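Flesby Makers Board > Shows and Visits > Drerkton open day, who went?

solder_moth
Got back from the Drerkton open day an hour ago, typing this before I forget it all. Hall was packed by 10. More than 200 people I'd guess, parking hopeless. Pešek had the big arm behind glass, same as last August, skip it. The bench demos upstairs were way better. Small arm, two black fingers, working with a little red round board and a steel tray. Stood there for 40 min, my feet hurt.

They put the wrist camera view up on a screen and let people grab stills off a stick, so have one
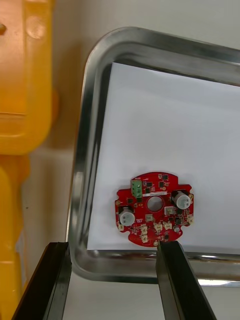
Wrist cam, red board on paper in the steel tray. Right finger is at the bottom edge of the board.

Anyone else go? What did you think of the gripper

torquewrench85
Went in the afternoon. Liked it less than you. Slow. And the guy on the mic kept saying "as you will see" and then we waited. Coffee was 3 bucks.

Bilmont
re: slow. Everything on a bench looks slow if you came for the big arm. Picking up a bare board by the rim without leaning on the parts is hard. Look at that thing, two tall caps and white connectors all over. Where would you grab it?

torquewrench85
By the hole in the middle? Open the fingers inside it. Done.

solder_moth
Thought the same, asked. Muthoni Rugemalira was running the bench and she said they tried it from the inside and didn't like how close the fingers came to the connectors. So edge it is. She was great btw, answered everything, even the dumb ones (mine)

gearhead_lou
Were those stills full size? Mine came out tiny. Anyway got a different one, small robot on the white paper, treads and all. My kid wants one now, thanks a lot Drerkton
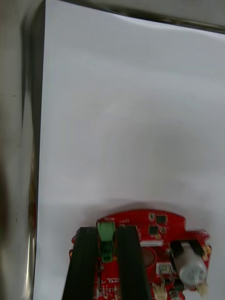
Red robot from above, treads on the left, silver gear motor on the right. MOTOR is upside down from this side.

Bilmont
Nice, you can read the 5V next to the green terminal too. Bare motor hanging out the side there, I'd want a cover on that before I let any gripper near it.

torquewrench85
Covers add weight. Leave it.

Bilmont
A few grams?? come on

torquewrench85
A few grams on something that size is plenty. Built one with my nephew, put a lid on it and it steered like a shopping cart. Lid came off.

Bilmont
Then your motors were weak. Not the lids fault.

gearhead_lou
You two do this every thread

Vondráček_Ľ
Ľubomír Vondráček here, I was helping at the door and did the talk at 2. Sorry about the mic. On the speed: we turn the arm down when there are visitors close by, and upstairs they were very close. If you want it faster, write to the front desk and ask for a weekday visit with a small group. Slides go up when I find the right version, I have 3 and they are all called final.

solder_moth
Thanks for showing up here! Question, is the paper in the tray there for the camera or just to keep the steel clean? We had a bet going in the line

Vondráček_Ľ
Camera. Steel throws back the lamps. On white the red is easy to find.

solder_moth
HA. pay up lou

gearhead_lou
never shook on it

torquewrench85
Ok the small group thing sounds good, I take back maybe half of what I said. How many per group? If its under ten I'm in. Not driving though, 85 miles each way in that traffic, once was enough

Bilmont
I'll drive. You buy the coffee.

solder_moth
Put me down too. Will email the desk tonite and post here when I hear back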